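Skika Residents' Association
Minutes, October meeting, 7 p.m.

1. Minutes of the last meeting approved as read.

2. Parking. Wikström quoted 2,000 to repaint the lot. Members asked for a second quote from Storunetti before any vote.
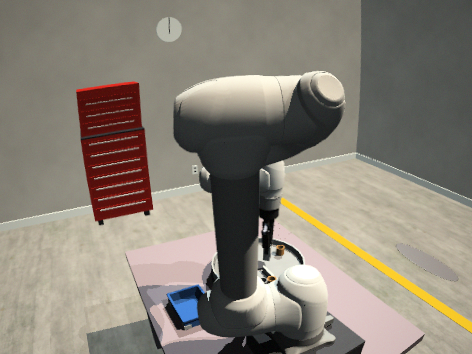 Arm on pink-topped table

3. Laundry room. Dryer 2 is out again. Up to 300 approved for repair.

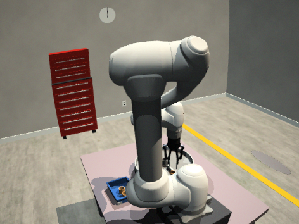
If the repair goes over that, it comes back to the next meeting.

4. Garden. Fedska will deliver mulch for about 200. Approved.

Meeting closed at 8:15 p.m.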